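Sorting at Testau: an interview with Poonam Nautiyal

Testau takes in used toys from child care centres and libraries across the region, cleans them, sorts them and sends them out again. The work was done by hand until last December, when the Gorkotville depot put its first robot arm on the sorting line. Poonam Nautiyal supervises the line. She was interviewed at the depot on October 12, 2021, with Glykeria Pappas, the maintenance technician, present for part of the conversation.

Nautiyal began with the limits of the equipment. The arm picks from a mixed bin and places by category. It does not inspect for damage and it does not clean. "People hear robot and assume the whole job is gone," she said. "What we automated is the reach and the first split, soft goods one way and hard goods the other. Everything after that is still a person with a cloth and a checklist."

Mixed bins are the difficult case. Items arrive tangled, and a plush toy will sit over a block or wrap around it. According to Nautiyal, plush was the main source of double picks in the early weeks, and clear plastic balls were the main source of missed ones. The depth sensing on the first setup returned little usable data from transparent surfaces. Pappas changed the lighting angle and lowered the approach speed, and missed picks on clear items fell to a level the line could absorb. "They still get left until last," Pappas said. "The arm clears what it is confident about, then it asks."

Asking is the part that changed the jobs most. When confidence drops below the set threshold the arm holds position and raises a call, and an operator guides it by hand or removes the item. Operators were trained on this by Yesenia Valdovinos over 16 hours, split between the classroom and the line. Hand guiding took the longest to learn. "The instinct is to push it," Nautiyal said. "You don't push, you hold the cuff and lead, and you let go when you're finished. Some staff had it in a morning. I needed most of a week."

The depot had 10 sorters on the line before the change. It has the same number on the payroll now, though only four are on the line in a given shift. The others moved to cleaning and repair, where there had been a backlog. Nautiyal did not describe the transfer as painless. Two sorters asked to go back to hand sorting and were placed at the oversize bench, which the arm does not serve. Pay grades were not revised until winter was over, and she considers that a mistake. "We asked people to take on operator duties at sorter rates for a whole season. It should have been settled before the crate was opened."

On injuries she was more positive. Before the arm, the most common complaint at the depot was shoulder strain from leaning into bins, and those reports have dropped. Wrist complaints have not changed, which she attributes to the cleaning bench. Pappas added that the new hazard is underfoot. The work area has more cabling than the old line did, and cable routing is now on the start-of-shift check.

Throughput was the figure management wanted. In the first month the arm averaged 32 bins a shift, below the manual rate. It now averages 56, with one operator attending. Nautiyal cautioned against reading too much into the comparison, as bin contents vary by supplier and school returns tend to be heavier in blocks. Gandico, the integrator, reviews the logs each quarter and retunes the threshold. Staff can ask for a change between reviews, and more than once they have.

Asked what she would do differently, Nautiyal said she would involve the sorters in the bin layout from the start. Soo-ah Gil, who sorted by hand for years, proposed shallower loading in the second month - a change that did more for the pick rate than any software update to that point. "She knew how a bin settles," Nautiyal said. "None of us had put that question to her."

The arm beside a mixed bin, with plush, blocks and balls still to be sorted:

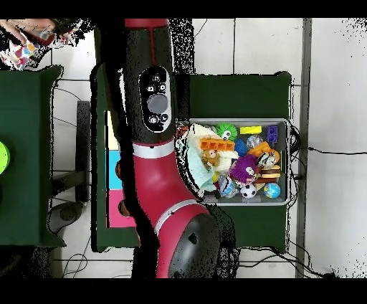
Next in this series: Bimla Kandpal on scheduling at the Nanayakkara warehouse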